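Home Diary Recipes Garden Older Newer

Sunday, May
Posted by Nhi Hứa

Up at 5 with my head already full of noodles. I'd told everyone lunch was at noon, which in this family means people start lifting pot lids at half past ten, so I wanted the broth on before Tâm got up and started giving opinions. Onions and ginger went straight on the burner till they were black (smoke alarm went off, sorry everybody), then the bones, then I sat on the back step with coffee and did absolutely nothing for a while. Best part of the day!

I keep meaning to write down what Mom put in hers. I have one index card in her handwriting and it says star anise, cinnamon, "the other one," and 500 grams of something she never named. Brisket? Sugar? I've made it with brisket for years and it comes out fine, so brisket it is. Tâm swears it was oxtail and that I'm ruining it.

The market in Ravbridge had herbs yesterday, finally – sawtooth and the good basil, not the floppy kind. I bought far too much and spent $197 in one trip, which I am not going to think about. Part of that was the new stockpot, and I love the new stockpot.

By eleven the kitchen was full and so was the hallway. Hiếu brought limes and then ate most of the bean sprouts standing up. I skimmed and skimmed and the broth still looked cloudy to me, and I said so out loud, which is always a mistake in this house.

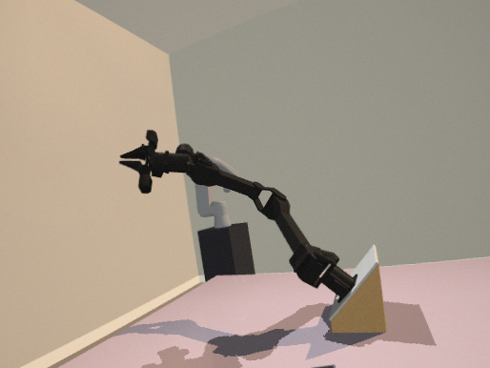 Nhàn Kiều told me to turn the thing down and quit poking at it, cloudy broth is just broth that somebody boiled too hard, and anyway once the noodles are in who's looking? Fair enough. I turned it down. It was better by noon, or I was too hungry to care.

We ate in two shifts on account of the chairs. Định had three bowls and then asked if there was dessert, and there was, sort of – a tub of coconut ice cream with a lot of frost on it, plus the mangoes Tâm had hidden in the laundry room so they'd last. They were perfect, all soft and dripping, and we ate them over the sink.

Everyone was gone by 2 except Hiếu, who fell asleep on the couch with his shoes on. I've got two quarts of broth in the freezer and one in the fridge for tomorrow. Next time I'm trying half oxtail, and I'm not telling Tâm until after she's eaten it.

Need to buy fish sauce. And find the lid to the big blue container, I know I had it at Christmas.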